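Equipment planner wanted (part-time, fixed term), simulation and kitchen handling group, Sollura

Closing date: 15 September 2018

Hello, and thanks for clicking through. I'm Hnat Kostiuk, I run the kitchen handling group at Sollura, and I need somebody who is good with money, good with suppliers and not easily put off by a spreadsheet that has been edited by too many people (me, mostly). If you've ever read a quote for a piece of kit and thought "hang on, where's the delivery charge?", please keep reading.

We work on getting robot arms to handle food and crockery in ordinary kitchens. Fruit, veg, plates, bowls, the sort of thing you'd have out on the side before tea. Up to now nearly all of it has been done in simulation, on a virtual kitchen we call Cirnen, and it has served us very well. You can move the arm, change the fruit, swap a worktop and start again before lunch, and the only thing it costs is computer time. But in July we were told we could go ahead and plan a real one, with a real arm and a real sink, and I would like to do that properly instead of buying things in a panic at the end of the financial year, as I have done before and would rather not talk about.

So the job, in short, is to help us work out what to buy, in what order, and what it will all cost once it's standing in the room and plugged in.
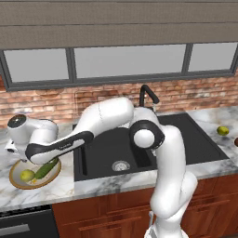

The arm is the bit everybody wants to talk about, and I do understand, I like talking about arms too! But on the last project I worked on, at Polishchuk, the arm was the easy line in the budget. You ask three suppliers, you get three prices, you pick one. What hurt us was all the rest. The stand came from somebody else and arrived after the arm did. The gripper needed a different mounting plate. The training course was priced per person and we'd only put down for one. Then there was the electrician, the insurance, the spare fingers for the gripper, the longer cable because the first cable was too short to reach round the cupboards, and a flat fee for moving the lot up one floor in a lift that turned out to be too small. I want all of that written down before we sign anything this time.

What you'd be doing

You'd start by sitting with the four of us who use the simulation and finding out what we really do with it. Please be nosy. We'll all tell you we need the best of everything, and you'll need to keep asking until you find out what would be good enough. Does the arm have to reach the full width of the worktop, or could the worktop be shorter? Do we need one gripper or two? Does the tap have to run? (I'd love it to run. I've been told plumbing is "a separate conversation". You'd be having that conversation.)

After that you'd put together a proper equipment list with prices against every line, talk to suppliers, get quotes in writing and chase the ones who go quiet. I'd want a cheap version, a sensible version and a version for if somebody upstairs is feeling generous. Each one should say what we could do with it and what we couldn't, in plain words, as the people who approve the money don't work with robots and shouldn't have to learn our slang to say yes or no.

You'd also look at hire. I've always bought, mainly out of habit, and I may well be wrong. If we could hire an arm for the first few months and find out whether the reach is right before paying for one, that might be the smartest thing we do all year. Or the hire charge might be silly. I don't know, and I'd like somebody to find out.

And there's the kitchen itself. Cupboards, worktop, sink, the wall behind, some way of covering the window. Marble looks lovely on a screen and costs nothing there. In the real room I suspect we'll be having a frank chat about laminate. The depth and position of the sink matter a great deal to us, though, so the fitter will need drawings from us and you'd be the one making sure they've got them, and that they've got the current ones.

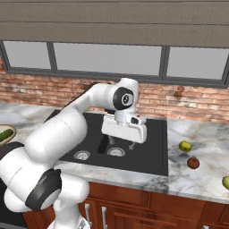 Then comes running costs, and here I'd ask you to be really strict with me. Servicing, software licences, replacement parts, and a food budget. I mean that last one. Real cucumbers go soft, real limes go hard, and we'll get through a fair amount of shopping every week, plus the odd plate. It's small money but it goes out all the time and it never seems to belong to anybody's budget. Give it its own line, please, and put my name next to it.

Last of all, a calendar. Which orders have the long waits, what has to be in the room before what, and when I need to stop changing my mind. A big sheet of paper on the wall would do me fine.

Hours, pay and so on

It's 20 hours a week and the contract runs for 8 months. You can spread the hours how you like as long as you're in the building for our weekly planning meeting, where there is cake more often than not. The rest can be done from home if that suits you, apart from supplier visits and measuring up. Travel is paid, and we book your train tickets for you so you're not left out of pocket.

The pay is £1541 a month before tax. I know adverts that say "competitive" drive people mad, so there's the figure. It's fixed by our pay scales and I can't haggle on it, sorry. You'd get paid holiday on top and you'd join the pension scheme unless you'd rather not.

We're on the ground floor of the Mosia building, step-free from the street, with bike racks at the back and very little parking. Desks are shared but there's always one going. If you need particular kit, software or different hours to do the job comfortably, tell me whenever you like, before or after the interview, and we'll sort it out.

Who I'm hoping to hear from

You don't need to be an engineer, and you certainly don't need to have programmed a robot. I'd be delighted to hear from somebody who has fitted out a school kitchen, or kept the books for a workshop, or bought equipment for a hospital lab or a bakery. If you've had to get a big awkward machine through a small door, I want to hear that story.

I do need you to have:

Bought equipment for an organisation before, and dealt with the suppliers yourself
Built a budget in a spreadsheet that other people could follow
The nerve to tell a roomful of keen people that something is too dear
Clear written English, for the reports

And it'd be handy, though please don't let it stop you, if you'd:

Worked with hire or lease contracts
Planned any sort of building or fitting-out work
Read a safety assessment for machinery without falling asleep

On safety, we'll bring in a qualified assessor for the arm once it's chosen. You won't be asked to sign anything off yourself. You would be asked to make sure the visit is booked and paid for, and that any guarding they ask us to put up has money set aside. I'd guess at a light screen and some floor markings, but my guesses have been expensive before now, so let's wait and see what they tell us.

How to apply

Send me a CV and a letter of no more than two pages. In the letter, tell me about one thing you bought for work that went well and one that didn't, and what you'd ask the supplier now if you could have that second one over again. I'll learn a lot more from the one that went wrong, so don't be shy about it. No need for a fancy layout.

Post it or drop it in at the Mosia front desk, marked for me, or use the form on the Sollura jobs page. I read every application myself, along with one colleague from finance, and everybody gets a reply whichever way it goes.

If you're invited in, the interview lasts under an hour. We'll show you Cirnen running, have a chat, and then give you a supplier quote with a few holes in it and a cup of tea, and ask what you'd want to know before paying. You'll have the quote to yourself for a while first, with a pencil, so there's no being put on the spot.

If you'd like to talk it over before you apply, ring the front desk and they'll put you through. I'm usually in by eight and at my best before the first meeting. If I don't pick up, leave a number and I'll ring you back the same day.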